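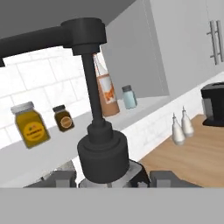 Do you need a cooking school to learn how to cook? Most people don't, and we'd sooner tell you before you pay us than after.

Home Classes Our Teachers Prices About Contact

About Jernwood

Jernwood teaches plain home cooking to adults. Bronwyn McAlister started it after she had spent years taking other people's classes and coming home with a folded apron, a recipe card and no better idea of how to make dinner. She still thinks most cooking classes are a night out with onions in it. Nothing wrong with a night out, but call it one.

Our main course runs 5 weeks, one evening a week, and starts again every September. There's a shorter one in the spring if enough people want it. You'll make soup, rice, eggs, beans, a roast chicken, a few sauces and bread that is fine. You won't make macarons. People ask every term, and Kirsty Cosgrove, our baking teacher, says the same thing to all of them: buy them.

What we don't believe

We don't believe in secret techniques. If a website tells you that one trick will change your pasta forever, read it again and see what it's selling. Younes Ezzat worked in restaurant kitchens before he came to us, and he spends a good part of his first evening talking students out of things they picked up online. Searing meat does not seal in the juices. Oil in the pasta water does very little. You can wash mushrooms.

We are also doubtful about gear. You'll see long shopping lists on other schools' sites, often with a discount code at the bottom. Ours asks for a knife you can keep sharp, a heavy pan and a spoon. We take no money from anyone who makes pans, and when a supplier offered us free knives in return for a mention, we said no and bought our own.

And we're wary of the word "authentic." Leire Arrieta teaches the bean and rice evenings and grew up with three aunts who each made the same stew differently and would not eat one another's. She'll teach you hers. She makes no claim for it beyond that.

Do the classes work?

We wondered too. Two years ago Tegan Ashby, who runs the office, wrote to 88 former students and asked what they had cooked in the past week. She got 38 answers. Of those, 27 said they were cooking at home more than before they came. It looks good until you think about the people who didn't write back, so we've never put it on a poster. It's here because we get asked.

What we can say is that students who cook between classes get better, and students who only come to class mostly don't. Your homework is dinner. Kirsty does check.

Fees and refunds

Classes are small and the fee covers the food. If you come to the first evening and decide we aren't for you, tell Tegan before the second and you'll get all your money back. We don't sell gift boxes, memberships or certificates. A certificate saying you can make soup would be worth as much as you'd expect, and you can taste the soup.

If you'd still like to join us after all that, dates for the next course are on the Classes page. Write to the office with questions. Tegan answers in the mornings.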